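4.2 Does hand guidance carry over?

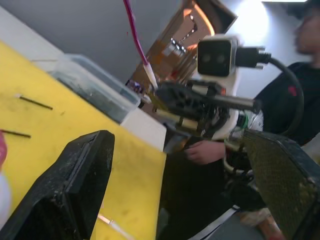 Figure 3. Wrist view at the yellow table, with a second hand assembly held up in the middle of the view.

Prinuvness reports that 100 demonstrations are enough for a new task. We doubt this. We recorded 400, split evenly between hand guidance and remote control, and the policy trained on the guided half still failed whenever a person stood in the wrist view. In Figure 3 the operator's hand is under the assembly – the network may well be learning the hand. Masking people out helped in three of the six tasks. The Teltell baseline did no better, and we do not think more data of the same kind would change that.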